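My grandmother, Paraskevi Pappas, never wrote down her walnut cookies. She baked them every June, 300 for the whole street, and if you asked how much flour she'd just say "until it feels right" (thank you, Yiayia, very helpful!). So I've spent two months of evenings guessing, and my poor neighbors have eaten every mistake.
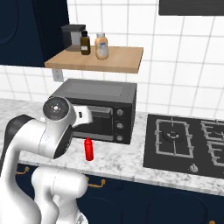
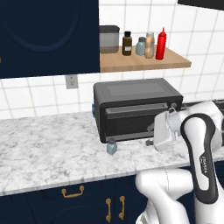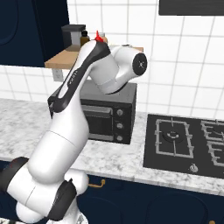
Kitchen thoughts, 9/13/22

The closest batch so far had three spoonfuls of honey and a good deal more orange peel than I thought was sensible – my cousin took one bite and went quiet, so I'm hopeful. They're still a little too soft in the middle, and hers always had that crackly edge. Next time I'll let the dough rest overnight and see. If your family makes something like them, please write to me!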